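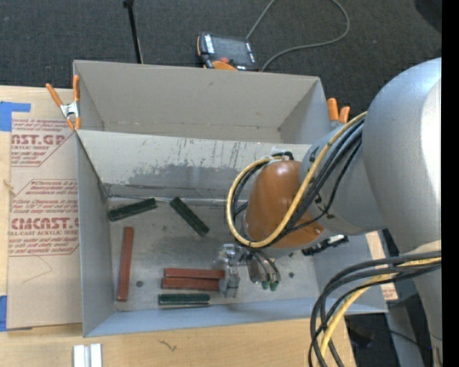
The Beren two-compartment bin is an open-top gray container for holding small and medium parts at a workstation. Both compartments are open from above, and a sloping wall separates them, so stock can be kept on one side while the other is left free for sorted or rejected pieces. Slender rectangular bars are a typical load: reddish-brown and dark green pieces can lie at any angle on the bin floor, flat against each other or close along a wall, and remain visible from above. The sloping wall picks up scuffs and short dark scratches in service. This is surface wear and does not affect use.

## Construction

The bin is supplied as one unit. Side walls slant outward toward the top. The divider is fixed and can't be moved or removed. Customers who need a single undivided floor should order the Beren Open, which has the same outside dimensions and fits the same stand.

- Part number: 1167
- Color: gray
- Compartments: two, open top
- Divider: fixed, sloping
- Mounting: flat surface or Jollness stand
- Mounting points: 8
- Fasteners: supplied with stand, not with bin

## Mounting

The bin can be placed directly on a level bench for light work. For permanent stations we recommend the Jollness stand, which uses all eight mounting points. Fit the screws loosely, square the bin to the stand, then tighten in a diagonal sequence. Check the screws again after the first week.

If two or more bins are used side by side, leave a gap of 11 mm between rims. Closer spacing makes it hard to lift out one bin without disturbing the next.

## Care

Wipe the floor and walls with a damp cloth and a mild detergent. Do not use wire brushes or abrasive pads - they leave grooves that hold dust. Dark marks from rubber or painted parts usually come off with a second pass. Marks that stay after that are permanent.

## Ordering

Bins ship singly or in cartons of six. Mixed cartons of divided and open bins are available on request. Stands ship separately from the Stetolska warehouse and may arrive on a different day.

Stands bought before April have an older hole pattern and need the Chaiyaporn adapter plate. For orders and fit questions, contact Nneka Ibrahim in parts sales, and include the part number of any stand already installed.

Page revised 2023-08-30.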